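Lista de inspección de alojamiento, barracón 9, base de instrucción Trinulwood
Revisión de julio. Inspecciona: sargento Gönül Tuncer. Acompaña: cabo Thiện Vi.

1. Extintores. Conforme. Precintos intactos, etiquetas legibles.

2. Salidas de emergencia. No conforme. Había dos petates apoyados en la puerta norte. Retirados en el momento.

3. Detector de humo del pasillo. Conforme. Responde al botón de prueba.

4. Armero. Conforme. Candado Kullton n.º 1627, llave en el cuerpo de guardia. Falta una firma en el libro, turno de las 20 horas.

5. Literas. Observación. La 70 tiene un larguero flojo. No asignar hasta que pase mantenimiento.

6. Taquillas. Conforme. Se recuerda que los hornillos de gas no se guardan dentro, tampoco sin cartucho.

7. Botiquín. No conforme. Vendas caducadas. Pedido hecho a Perar.

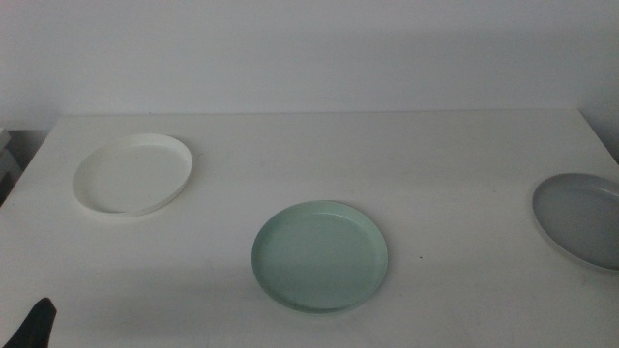 8. Zona de comidas. Conforme con comentario. La tropa sigue calentando raciones fuera del horario y deja los envases en el alféizar. Las mesas se dejan como mucho con la vajilla puesta, platos separados entre sí como los tres redondos sobre el tablero blanco, y nada de equipo encima. El cabo Vi lo repetirá en la formación de las 7.

9. Cuadro eléctrico. Pendiente. La tapa no cierra bien; avisado el taller Uysal.

Próxima visita: puntos 2, 5, 7 y 9.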